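Best way to clean a chenille duster head?

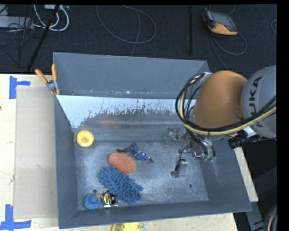
Can a blue microfiber mitt, the noodle kind, go in the washing machine with an orange sponge?
Meinir Penry, 24 July 2018

Rhydian Mathias
Wash the mitt by itself or with other microfiber, at 30 degrees, with a small amount of liquid detergent and no fabric softener. Softener coats the strands and they stop picking up dust. Leave the sponge out – rinse it by hand and squeeze it until the water runs clear. Shake the mitt outside first or the lint ends up in your filter. Hang it to dry.

Aparecida Araújo
I wash mine at 60 and it's fine. Had it 2 years.

Eluned Mathias
Check the label before you go to 60. Mine went stiff after one hot wash and a spin in the dryer. Also keep it away from cotton towels, the strands grab all the fluff and you will be picking it out for days.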